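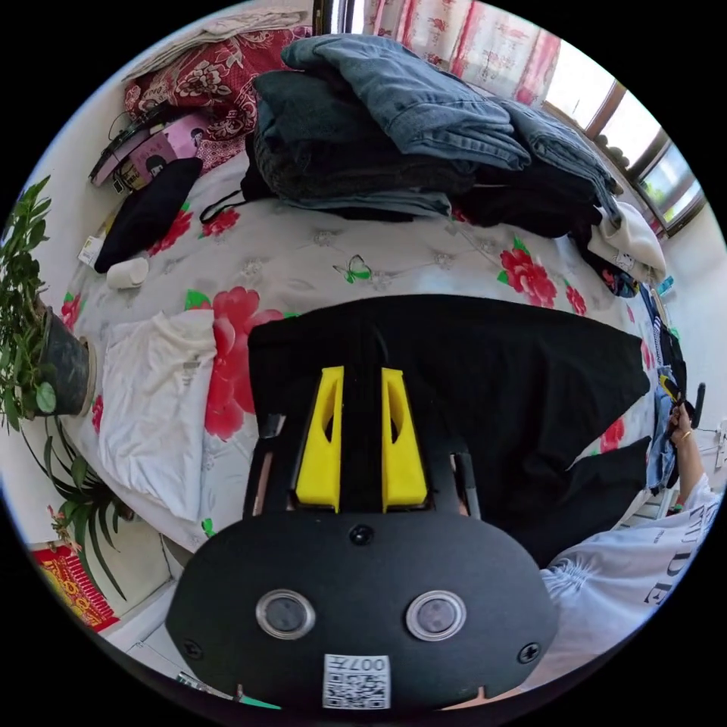

Última modificación de esta página: septiembre, 17:40

Atril plegable Larner: prueba en ensayo y en concierto

El Larner es un atril plegable de orquesta con bandeja perforada, columna de dos tramos y base de trípode. Lo he usado durante una temporada de ensayos con una orquesta de cámara en la sala Flandden y en 2 conciertos, siempre en la cuerda grave, donde el atril se comparte y la partitura pesa más de lo habitual.

Estabilidad. Con el material de una sinfonía completa encuadernado en un solo volumen, la bandeja no cede. La inclinación se fija con una palomilla lateral que hay que apretar a fondo; a media rosca, el borde inferior baja un par de dedos a lo largo de un movimiento lento. El trípode apoya bien en tarima. En suelo de piedra, una de las gomas de mi unidad quedaba ligeramente en el aire y tuve que girarla hasta encontrar la posición.

Altura. La columna llega a 166 cm, suficiente para un contrabajista de pie o para un director que no sea muy alto. El segundo tramo lleva un anillo de fricción sin marcas. Se echa en falta una escala grabada: en un montaje con varios atriles iguales, nivelarlos a ojo lleva más tiempo del necesario.

Ruido. Es el punto en el que mejor se comporta frente al Cellholm, que es el modelo que usábamos antes. El Cellholm vibra con las notas graves del timbal – un zumbido metálico corto, audible desde la segunda fila – y el Larner no lo hace, salvo que se deje suelta la pinza de las páginas. El pliegue de la bandeja sí produce un chasquido al cerrarse. Conviene no recoger durante los aplausos.

Paso de página. El labio inferior es poco profundo. Caben dos partichelas abiertas, pero un cuaderno grueso sobresale y la hoja roza la pinza al girar. Nabil Chamoun, mi compañero de atril, acabó quitando las pinzas y sujetando las hojas con una goma ancha.

Transporte. Plegado entra en la funda Aoun de tamaño mediano, que se compra aparte. La funda de serie es estrecha y la cremallera obliga a guardar el trípode con las patas hacia arriba, cosa que el manual no menciona.

Durabilidad. El fabricante habla de 1000 ciclos de apertura. No he llegado a esa cifra. Por ahora, el único desgaste es la pintura de la palomilla.

Valoración: 4 sobre 5. Pierdo un punto entre el labio de la bandeja y la funda. Para uso fijo en sala, sin transporte frecuente, la funda deja de importar y lo pondría por delante del Cellholm.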